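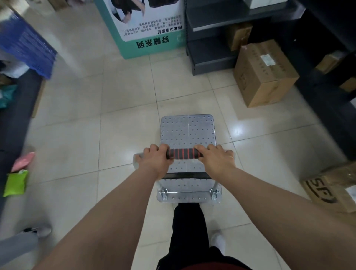 Figura 1. Agarre a dos manos sobre la barra de espuma de un carro plegable, visto desde la cámara de cabeza.

1. Objeto del trabajo

El presente informe recoge la comparación de dos cámaras de cabeza, Potar y Lepik, como fuente de referencia para seleccionar una pinza paralela. La pinza se montará en el brazo Skarkeo del laboratorio, gobernado por el controlador Skekine. La tarea elegida es la manipulación de carros de plataforma plegables, con tres fases: aproximación, contacto con la plataforma y empuje por el asa.

La tarea exige dos tipos de agarre muy distintos. El asa admite un agarre cilíndrico; la chapa perforada obliga a trabajar por el borde o a apoyar desde arriba. Una pinza de 2 dedos planos resuelve el segundo caso con dificultad.

2. Material y procedimiento

Se grabaron 50 secuencias en un almacén y en una sala de trabajo, ambos con suelo de baldosa clara. De ellas se extrajeron 1111 fotogramas, etiquetados a mano con 6 clases de contacto. Los dos modelos de cámara se fijaron con la misma inclinación y el controlador registró la marca de tiempo de cada uno.

En la fase de contacto se anotó por separado la función de cada mano. En la figura 2, la derecha descansa con los dedos extendidos sobre la chapa, mientras que la izquierda queda justo encima del borde metálico. Solo la primera se etiquetó como contacto – la segunda cuenta como aproximación. El film transparente que envuelve el asa produce reflejos, y en esa zona la estimación de profundidad se descartó.

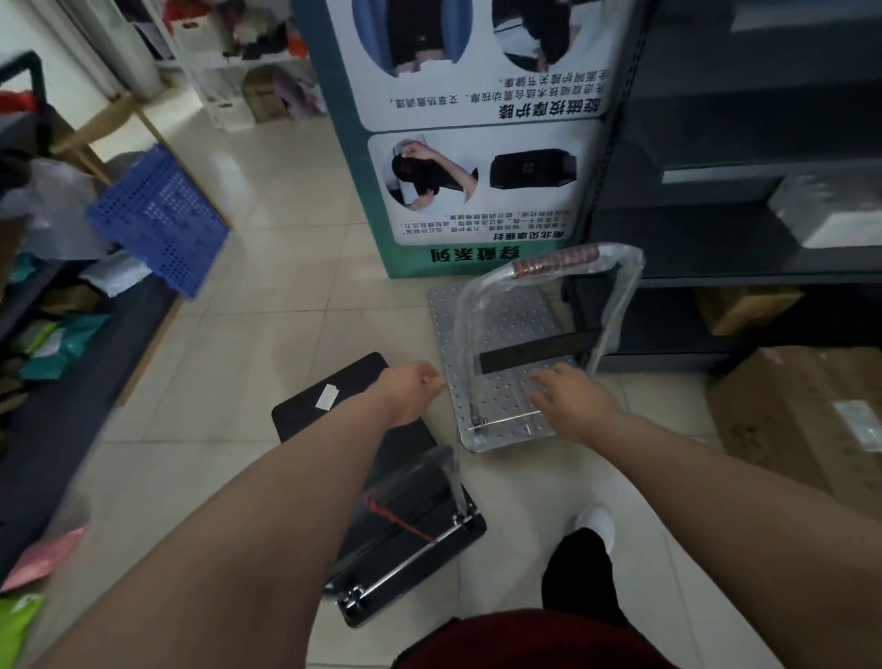
3. Resultados

Potar ofrece mayor campo vertical y conserva los antebrazos en la imagen durante casi todo el empuje. Lepik da mejor contraste en los orificios de la chapa, pero pierde el asa cuando el operador levanta la cabeza. El desenfoque por movimiento afecta a las dos y se concentra en los laterales.

El caso más desfavorable para la segmentación fue el carro negro con objetos finos en el suelo. El cable de alimentación se confundió varias veces con el contorno de las ruedas.
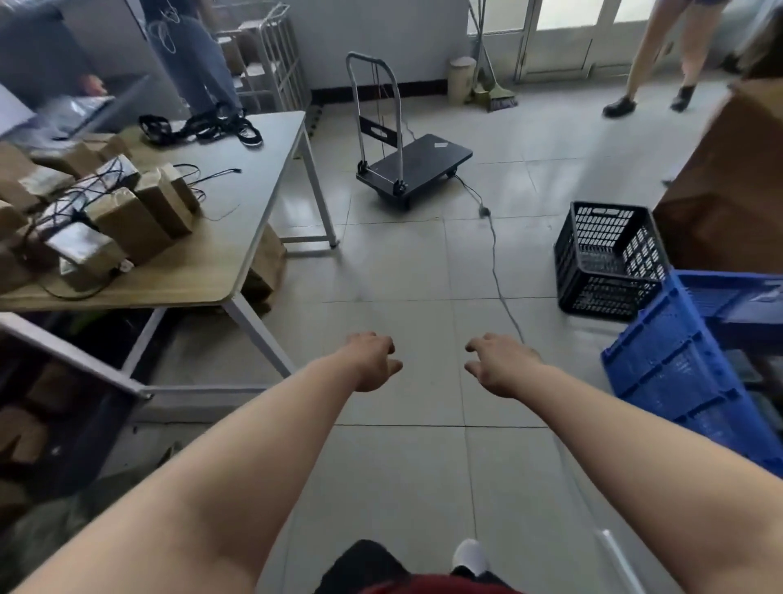 Figura 3. Carro negro con el asa levantada y cable sobre las baldosas; ambas manos abiertas, sin contacto.

4. Selección de la pinza

Se propone una pinza paralela con dedos intercambiables: perfil en V para el asa y almohadilla plana para la chapa. El cambio de dedos se hará a mano en la primera versión. Queda pendiente medir la fuerza de cierre sobre la espuma y repetir el etiquetado de las secuencias con film.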